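Pultham Geography Field Week - your questions

Same questions every April so have put them all in one place. Read this first, then email. Thanks.

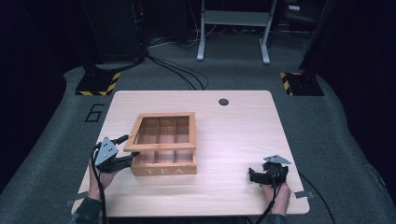
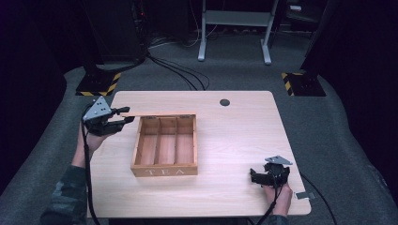 Who can come?
Second years on the human or physical side. Joint honours too if you've done the maps module. First years no, sorry, there is a separate day trip for you in the summer term.

Where is it this year?
Brestent again. Valley floor, the old market town, then up onto the moor edge. Not the coast. The coast was two years ago and people still ask.

What will we be doing all day?
Mornings are land use mapping in pairs, afternoons depend which option you picked. River option is channel surveys and sediment. Town option is shop fronts, old rate books and talking to people who will talk to you. Evenings, write up your notes. Yes, every evening. They get looked at.

How much does it cost?
100 pounds, which covers the coach, bed, breakfast and evening meal. Lunch is on you. The department pays the rest. If the money is a problem see the hardship question further down.

When do I have to pay by?
End of February. After that your place goes to the waiting list.

Is there a hardship fund?
Yes, the Karras Fund. One page form from the office. You don't need a letter from your tutor any more, that rule went last year but the old form is still floating about online, ignore it. Covers the full cost if you're awarded it. Boots and waterproofs too, up to a limit, keep the reciepts.

How do I get there?
Coach from the Amholm building, back car park, 7.30 am. It will leave without you. If you miss it there's a train as far as the junction and then the 227 bus, which is slow and stops early in the evening.

Can I drive myself?
No. Parking in the village is awful and we promised the parish we wouldn't.

What do I need to bring?
Proper boots, not trainers. Waterproof jacket and trousers. Pencils, pen ink runs in the rain. Clipboard with a plastic bag that fits over it. Water bottle. Something warm for the moor even if the forecast is lovely. Base maps are supplied, 2 sheets each, please don't lose them as the printing comes out of our budget.

Will there be phone signal?
In the town, yes. In the valley, hardly any. Download what you want before you set off.

I have a health condition or access needs. Can I still come?
Please do. Tell us early so routes can be sorted. The town option is nearly all on pavement and there is a ground floor room. Nothing you put on the form affects your mark.

How is it assessed?
Field notebook and one short essay after. Essay is 600 words, and that includes captions but not the reference list. Notebook is marked for what you saw and recorded, messy is fine, copied out neatly afterwards is not. We can tell.

What if I'm ill that week?
Get in touch as soon as you can. There's an alternative project using archive maps and census tables. Same deadline, same marks availble.

Do I have to share a room?
Probably. Mostly threes and fours. Put names on the form of who you'd like to be in with and we'll try.

Who do I ask if it's not on here?
Antigoni Bakalis, field teaching office, second floor. Mornings are best. Put "Brestent" in the subject line or it will get lost among the dissertation emails.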